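Ellau 558 Key Tag
Hard-wearing identification tag for keys, padlocks and equipment

Product code: 558
Range: Ellau Tag and Label
Sold in: packs of 5, single colour
Availability: in stock, Murnau warehouse

Overview

The Ellau 558 is a one-piece moulded tag for keys that are handled daily and stored on hooks or in cabinets. It replaces the paper-insert tag in settings where inserts fade, absorb moisture or fall out. The legend is engraved into the face and filled, so there is no window to crack and no label to re-print. Tags are supplied blank or engraved to order.

The body is solid-coloured through its full thickness. Scratches and edge wear do not expose a different base colour, and a tag that has spent several years on a bunch can still be sorted by colour from across a counter.

Specifications

Body: moulded nylon, matte finish
Thickness: 2 mm
Eyelet: reinforced, accepts split rings and ball chain
Engraving: up to 2 lines per side
Colours: red, orange, yellow, blue, grey, white
Pack quantity: 5
Carton quantity: 159 packs

Attachment

A split ring is included with each tag. Where keys are fitted to a short chain, the tag should be attached to the last link and not to the key ring itself. This keeps the tag clear of the key bows and leaves the blades free to turn in the lock. Avoid thin wire rings, as these will cut into the eyelet under load.

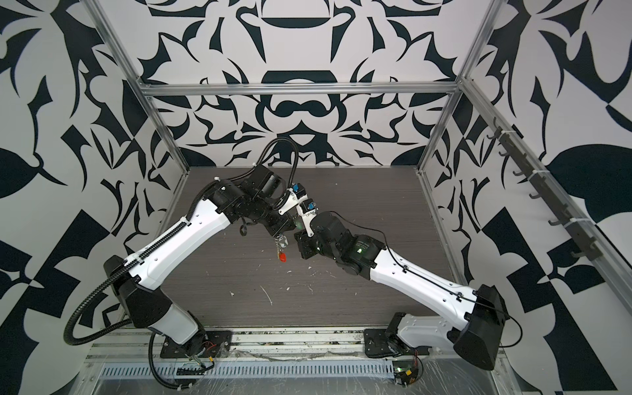
Key bunch with short chain and red-orange tag at the lower end.

Colour coding

Most sites assign one colour per building or per level of access, and use the engraved number for the individual door. We recommend against engraving a street address or room name on any tag that leaves the premises. A numeric code matched to a register is sufficient – the Emska key register has columns laid out for this purpose and is listed under Related Products.

Colours are matched within a production batch. Slight variation between batches is normal, most noticeably in grey. Customers replacing part of a set should quote the batch number moulded beside the eyelet.

Engraving orders

Submit the legend list as a spreadsheet, one row per tag, with the colour code in the first column. Capitals and numerals are engraved in a plain sans serif face. Accented characters are available. Logos are not offered on the 558; see the larger Degefa plate if artwork is required. Engraved tags are made to order and cannot be returned unless faulty.

Care

Wash in warm water with mild detergent. Do not use acetone or paint thinner. Solvent wipes will dull the finish and may lift the colour fill from the engraving. The tag is not intended for autoclave use.

Related products

Emska key register, A4, hardcover
Emska hook strip, grey enamel
Degefa engraved plate, large format
Ellau split rings, assorted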